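Kammont Open Day

The Kammont Open Day is a yearly robotics event held each September at the Durkmont works. Started by the engineer Luzius Stöckli, it drew 50 visitors in its first year and now welcomes some 200. Its great draw is that people can get wonderfully close to the work - handling cloth is the main theme.

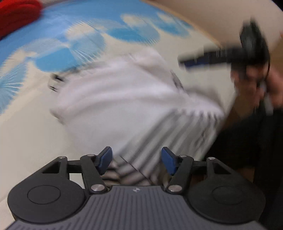
Visitors may try the hand-held grippers themselves, in groups of 12, and the queue is a cheerful one. The Coris talk on soft materials follows at 2 in the afternoon, in the Sorensen hall.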